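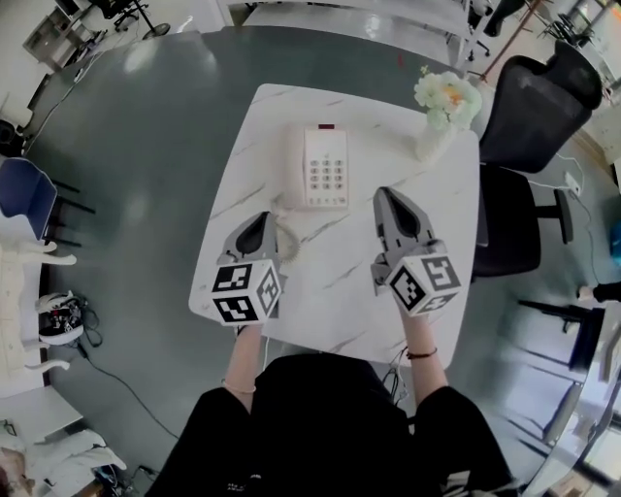
Mar 24, 2024

Dye notebook, walnut and madder, continued

I finally sat down with the walnut skeins this morning, after letting them hang all winter in the back hall where I walked past them every day and felt guilty. They have mellowed nicely. The color I wrote down in the fall as "boot polish" is now much closer to strong tea, and I like it a good deal better, though I can't say whether the wool changed or I did.

The madder is the one I really want to get on paper before I forget. Bath no. 81 used the last of the Ullport root, the coarse stuff in the paper sack, and I soaked it overnight in rainwater as usual. I weighed out 712 grams dry, which was all of it, dust and everything, and I did strain it through the old pillowcase this time (the cheesecloth lets the grit through, and then you are picking bits out of the yarn until June). Two skeins of the Clemthorpe wool went in, both mordanted with alum the week before and kept damp in a bag.

I brought the heat up very slowly, and I am glad I was stubborn about it. Last time I got impatient, the pot ran hot while I was on the phone, and we ended up with that sad brown we all politely called "autumn." This time I stayed right there with a book and the thermometer and a great deal of coffee, and the skeins came out a proper brick red with a little orange in it when you hold them up at the window. They are still drying, so I will hold off on calling it a success, but oh, I am hopeful!

A few things for whoever uses the big pot next. The handle is loose again. The lid from the Haruna pan fits it better than its own lid does, so please leave the two together on the shelf. And the jar marked "iron" is nearly empty and what is left has gone cloudy; I would make up fresh before trusting it on anything you care about.

I saved the spent root and spread it on newspaper. It ought to have a second bath in it, paler, maybe a salmon or a peach, and I would love to try that on the Ristham cotton, which has been sitting in the cupboard so long that the label has faded. Cotton never takes madder for me the way wool does. I suspect my scouring is lazy, so I am going to boil it for a full two hours with soda ash and see if that helps.

Still to do: snip samples from both reds and tape them on the facing page, one washed and one not. Put the washed one in the south window under half a card for the fading test. Ask around for more rainwater jugs. Order root, the fine grind if they have it.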